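Artificial flowers in a glass vase: stems, height and ballast

26th January

The vase had been standing in the hall for most of the winter with nothing in it, so I moved it to the table and started again with artificial stems.

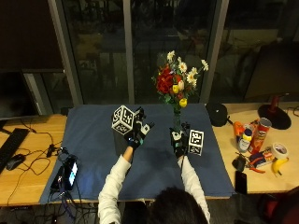 The first decision is height. With fresh flowers I was taught to allow one and a half times the height of the vase, measured from the rim. Artificial stems have a wire core and will hold a longer line, but the heads weigh more than they look and the whole thing becomes top-heavy quite early. I stopped a little short of the rule and have not had it tip since.

The stems came from two sources. The roses and daisies are from Flomer, sold singly. The small yellow rosebuds are Skindia, sold as a spray, and they hang by design – the side shoots are too thin to stand up for long whatever you do to them. I spent an evening trying to straighten them before accepting that they belonged low down.

Order of work:

Bend each stem before it goes in. Once it is in the vase you are bending its neighbours as well.

Put the deep red roses in first and keep them together on one side. Spread evenly they looked like a hotel reception.

Daisies next, fanned across the top and over to the right. They are the lightest heads, so they can go furthest out.

Rosebuds after that, then the leaves to fill the gaps.

Cutting needs proper side cutters. Kitchen scissors will get through the plastic and stop at the wire, and after 3 stems they will no longer cut paper either. Mine are a Wunderlich pair bought for electrical work. Cut, then fold the last 14 mm of wire back on itself so that it does not scratch the inside of the glass.

Glass has one drawback here, in that every stem is on show down to the base. Pebbles hide the ends and lower the centre of gravity. I weighed out 174 g of clear glass pebbles from Vondlow, which was not enough, and ended up using more than 1000 g. Add them by hand with the vase tilted. Poured from the bag they will chip something sooner or later.

I work on a large blue cloth laid over the table. It stops the vase sliding on the wood and catches the offcuts, which are sharp and travel further than expected. Shake it outdoors afterwards.

Dust is the remaining problem. A hairdryer on the cold setting deals with the daisies. The roses have deeper folds and need a soft brush, petal by petal. I have set a reminder for February and will see how much has settled by then. If the answer is a lot, the vase goes back to the hall and the flowers go into a box with a lid.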